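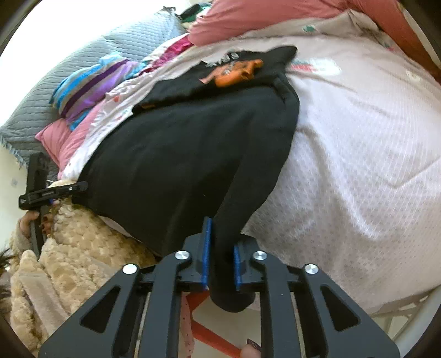 Kamarul Menon reckons a bed can't be made properly until every last jumper is off it, and he told me so on my very first morning. He's right, annoyingly! I'm Khairul, and I started Drorngate with him because we both love a tidy bedroom (his more than mine, if I'm fair). We come round to homes in Irstead and Darklow, fold the clothes, sort the pillows and blankets, and leave the covers smooth. A visit takes 2 hours and we're out Monday to Friday, with a break in August.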